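Why the Robot Squished the Drawer

Hi again! Last time I promised you a story about a robot goof, and boy, do I have one. It's about a drawer. Just a plain old drawer, the kind where you keep socks or crayons. Nobody got hurt, but the drawer got a crack in it and I got a big lesson.

I work with a robot arm named Ilska. In August we wanted Ilska to learn to close drawers. Sounds easy, right? You've been doing it since you were a toddler! But a robot has no idea what a drawer is until it gets lots and lots of practice to learn from. We gave Ilska 871 practice tries to study, all done by people first. Then we let it have a go.

The first 10 drawers went great. I was so proud I did a little dance. Then came the next one. Ilska pushed, and the drawer slid in, and then -- CRUNCH. It kept right on pushing, even though the drawer was already shut!

My friend Tarcísio Prado hit the big red stop button. (Every robot arm like ours has a stop button close by. If you ever visit a robot, ask where it is!)

So what went wrong? Try this. Shut your eyes and close a drawer slowly. Feel that little bump at the end? Your fingers tell your brain, "Okay, we're done!" and you stop pushing. You don't even think about it.

Ilska has a force sensor for that job. A force sensor is a part that feels how hard the robot is pushing, kind of like a bathroom scale feels how heavy you are. But a wire to the sensor had wiggled loose. So the sensor kept saying "zero, zero, zero." Ilska thought it was pushing on nothing at all, like air, and it pushed harder.

Now for the sneaky part. Our program had a rule that said "stop if you feel a hard push." It had no rule that said "stop if you feel nothing when you should feel something." Oops! That one was my fault. I wrote the rule.

We fixed the wire in 30 minutes. The rule took a lot longer. Now, before each try, Ilska gives the table a gentle tap. If the sensor doesn't feel the tap, the arm won't move again until a person checks it. We also gave it a limit on how far it can push, so there are two ways to stop and not just one.

Then we went back for more practice, with people holding the grippers in their own hands and working the drawer nice and slow.

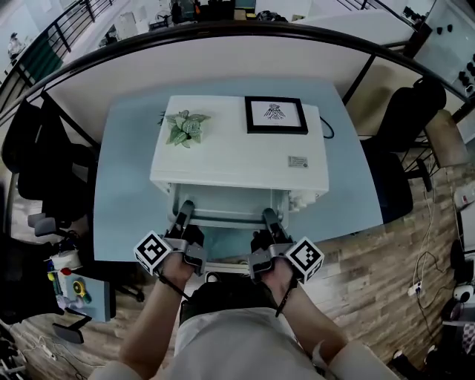
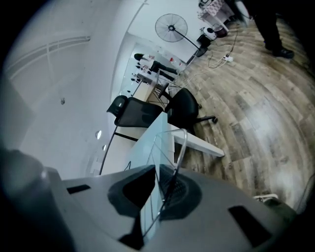 Wolfram Sauerland, who fixes everything around our place, says a broken sensor is like a smoke alarm with a dead battery. It's quiet, so you think all is well. That's why you press the test button on a smoke alarm -- ask a grown-up to show you yours.

Ilska is back to closing drawers now, with the tap every single time. Tap, wait, push, stop. I still hold my breath a little at the "stop" part! Next time I'll tell you how we taught it to open a drawer, and why the handle was so much trouble.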